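Noise in Open Study Spaces: Final Report
Xiomara Park, Corrado Cirillo, Viera Štefanec
Supervisor: Amedeo Guerra
December 2018

1. What we wanted to find out

Everyone complains about noise on the ground floor of the Wirnley building. Hard floor, high ceiling, no doors between the study area and the cafe. We wanted to know if the complaints match anything you can measure, and whether the cheap fixes people suggest (rugs, felt screens, a sign saying please be quiet) do anything at all.

Original plan was to compare three buildings. Dropped to two after Tidska Hall closed for pipe work in the second week. So: Wirnley and the old library reading room at Porkengate.

2. Background

Short version of the reading. Sound in a room comes straight from the source and also bounces off whatever is hard. Big hard rooms keep the sound going longer – reverberation time, usually given as the time it takes to drop by 60 decibels. Speech is the worst thing for people trying to read, worse than fans or traffic at the same level, and half-heard speech seems to be worse still. Most of the papers we found were about open offices, not student spaces. We used them anyway.

3. Method

Sound level readings with a handheld meter borrowed from the physics store. Five spots in each building, each reading two minutes long, mornings and afternoons. Meter on a tripod at seated head height, away from walls where we could manage it. At Wirnley spot 4 was too near the coffee grinder so we moved it after day one and threw out the day one numbers.

Survey: paper form, one side, left on tables with a box by the door. We gave out 350 and got 253 back. Questions on where you sit, how long you stay, what bothers you, and a 1 to 5 score for how easy it is to concentrate.

Balloon pops for the reverberation time. Did these before opening, with permission. Corrado held the balloons and Viera ran the recorder. 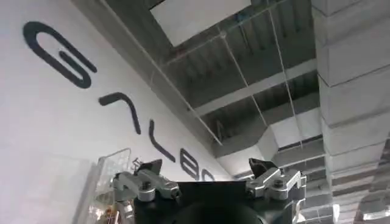
For the rug and screen test we only had one weekend. Borrowed 15 felt screens from Galli, the furniture place, who were nice about it but wanted them back Monday at 8. Screens went around the tables on the cafe side. Rugs came from Viera's house and the drama department, so not matching and not all the same thickness, which we know is a problem.

4. Results

Wirnley was louder in every time slot. The gap was smallest first thing in the morning and biggest just after lunch. Porkengate has carpet, curtains and books on three walls, so no suprise there.

Reverberation was a lot longer at Wirnley too. Two of our pops clipped the recorder and had to be left out.

Survey: the top complaint at Wirnley was other people's conversations, then chairs scraping, then music from the cafe. At Porkengate it was heating, and the lights. Almost nobody there mentioned noise. Concentration scores were lower at Wirnley but people stay longer, probably for the sockets.

Screens: small drop in level right behind them, nothing you could call a change further out. Rugs: fewer chair scrapes. No difference we could measure in speech.

5. Problems

Weekend crowd is not the weekday crowd. The survey went only to people who were already there, so anyone who gave up on Wirnley because of noise is missing. Also we did not count how many people were in the room during each reading – should of done this from the start. Gaspard Bouvier in our class pointed it out at the halfway talk and by then it was too late to redo.

6. What we would do next

Sound absorbing panels hung from the ceiling, tested on one half of the room only. Felt pads on the chair legs, costs next to nothing, could be done over a break. Repeat the readings in May when exams are on and the place is full.

Raw readings and the blank survey form are in the appendix.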